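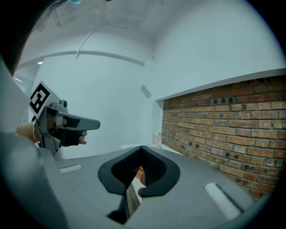 Both hand-held grippers up, brick-wall end of the room at Bustwood.

Hello to everyone at Baltbridge! Spring report, and I'll start with the bad part so you don't have to go hunting for it. We planned 2000 recorded demonstrations for this period and we have 1733 that I'm willing to count. The missing ones are mostly down to a fault in the Skorka grippers, plus a pinched finger that made us stop work until we'd changed how people hold the things.

The fault first. The left gripper began reporting its jaws as closed when they were open. It didn't do it all the time, which made it a pain to catch — a session would look fine for an hour and then the opening width would drop to zero for a moment and come back. On the video the fingers are wide apart and the log swears they're shut. If we'd trained the arm on that, it would have learned to let go of things in midair (I have seen it do enough of that already, thanks).

We swapped cables, then swapped the left and right units, and the trouble moved with the unit. Inside, the connector for the width sensor had worked itself half out of its socket. A bit of pressure on the shell in the wrong place and it lost contact. We've put a retaining clip on it and done the same to the right one, which hadn't failed but has the same connector and I don't trust it. 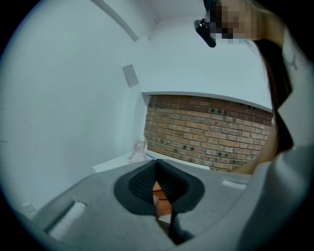 Itzel Tapia
Project Lead, Simard Demonstration Study

Now the finger. One of our operators got a fingertip caught behind the pads while squeezing the grip during a Sunday catch-up session. Red and sore, no broken skin, and she was back the next morning, but I'm reporting it anyway and I'd want to hear about it if I were you. The gap behind the pads is bigger than it needs to be, and when you're looking at the table you stop thinking about where your own fingers have ended up. I had read the handling sheet myself and never noticed it says nothing about that gap.

So we have 2 changes. The handling sheet now shows where fingers go and where they don't, and each session starts with a few slow squeezes with nothing in the jaws. A printed guard is in the works too. The first one rubbed against the pads and came straight off again, so don't count that as done.

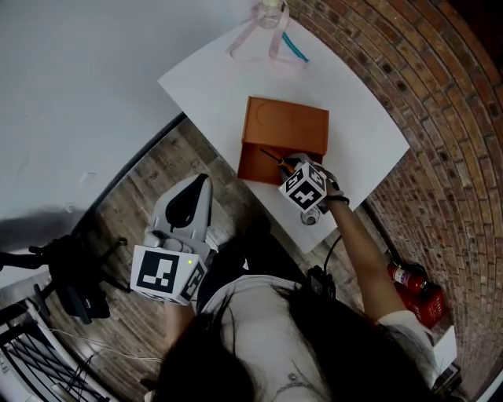
Page 2

The box task is where we lost the most recordings. It's the wooden box with the sliding lid, and the screwdriver held in the right gripper, so the left gripper's readings matter mainly for the lid. That's also exactly where the dropouts did their damage. I went back through the bad sessions hoping to rescue some by taking the jaw width from the video, and gave up on it after a day. Redoing them is quicker.

I'm not asking for more money. I would like to move the delivery of the box set to the end of June, and to spend what's left in the travel line on spare sensors. Could you let me know if that's okay before I order? The rest of the tasks are on schedule, and the checked recordings are already in the shared folder with the fault log next to them.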